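Wood Movement, Week 3 Handout
Why boards shrink, cup and crack (and what we do about it)
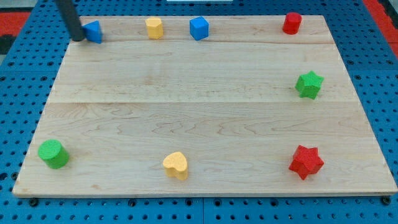 Plarncombe, 2026-01-21

Okay, so last week I rushed the moisture stuff and I could see it on your faces, so I'm going back over it before we touch glue.

Wood holds water in two ways. There's free water sitting in the hollow part of the cells, and bound water in the cell walls. Free water leaves first and the board gets lighter but hardly changes size. Once you're down to the bound water, the walls start to shrink and that's when your nice flat panel gets ideas of its own!

The direction matters a lot. Along the length, you can pretty much ignore it. Across the rings (radial) you get some movement, and around the rings (tangential) you get close to double that in a lot of species. Flat-sawn boards show mostly tangential movement across their width, quarter-sawn boards mostly radial. I want you to be able to sketch both from memory.

Moisture content is figured on the oven-dry weight, which trips up someone every year. Work this one through: a sample weighs 541 grams out of the yard and 353 grams oven-dry. Take the difference, divide by the dry weight, times 100. If you got 35 percent, you divided by the wrong number. It should come out a bit over 53.

Edge-glued panels: plane the edges, do a dry fit, look for light through the joint. I like to flip the rings on every other board so the cupping evens out, but plenty of good makers don't bother and just pick the best-looking faces. Try both.

Never glue a solid panel tight into a frame. Leave it room in the groove - more in winter, when the shop air is dry and the panel is at its skinniest.

Reading for February: Pendley, chapters on drying and on joints. The Keskinen tables are on the shelf by the door, please put them back. Bring a scrap at least 20 inches long.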